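Speaker notes: comparing two grippers on shelf picking
Colm Doherty, draft for the May meet-up. Talk length 16 minutes plus questions.

Opening. Say who I am and that Cillian Foley ran half of the trials, so hard questions about the controller go to him. Explain that we had one job to test: take a packaged grocery item off a shelf and set it down without knocking its neighbours. Same arm throughout. The two grippers go by their project names, Undetti and Namo. 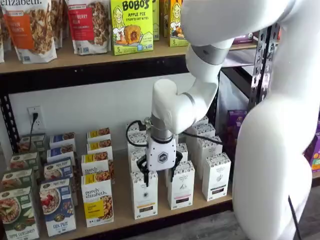

Why we chose shelves. Bin picking gets most of the attention, and we had done it already for Protex. A shelf is awkward in a different way. The arm has to come in under one board and work above another, so the height of the wrist and gripper together matters more than the payload. Mention that Undetti is the shorter of the two. Don't go into the mounting plate unless asked.

Numbers. We logged 1,387 attempts with Undetti and 1,134 with Namo. The totals differ as we lost two days to a controller update on the Namo runs. Say this early, before somebody works it out from the chart.

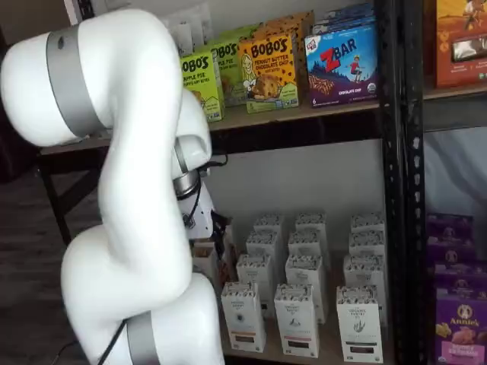

Spacing was the biggest factor for both grippers. When items stand close together the fingers need somewhere to go, and a planner that only knows the target will happily push a finger into the next box. Tall, narrow packs are the worst for this. The white tea boxes on the lower shelf are stood in rows one behind another, so a clumsy approach at the front can upset the ones further back. Pause here and let people look. Then give the rule we settled on: clear the front row before going for anything behind it.

Cables. Short section, one minute. Our first routing snagged on the shelf edge when the wrist turned. We added slack, and then the slack got in the way of the camera. The present routing is a compromise and Cillian still doesn't like it.

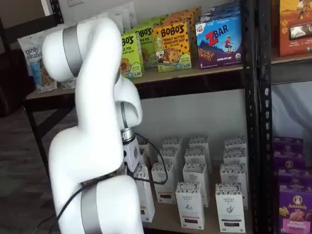 Controller settings. We kept the approach speed the same for both grippers and only changed the closing force. Thin card needs a lot less than we first set. Namo has the finer force steps, and it marked fewer boxes. Undetti closes faster, and saved roughly 8 minutes over a full afternoon. Neither figure would decide it for me.

Cameras. The shelf view helps with choosing a target but is poor close up, once the gripper covers the item. A second view looking down on the place where things are put is worth having. We were slow to add one. Printed artwork also caused trouble: the Zheng detector sometimes took a strong pattern on a pack for its edge.

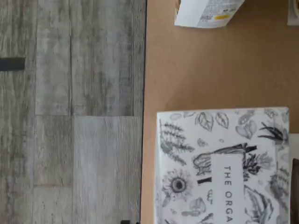 Close view of an illustrated box on the tan surface, with part of the label reading "THE ORGA".

Close. I would take Undetti for tight shelves and Namo for soft or thin packaging. Next round is bags, which we have avoided so far. Leave the attempt totals on screen for questions, and repeat each question for the people at the back.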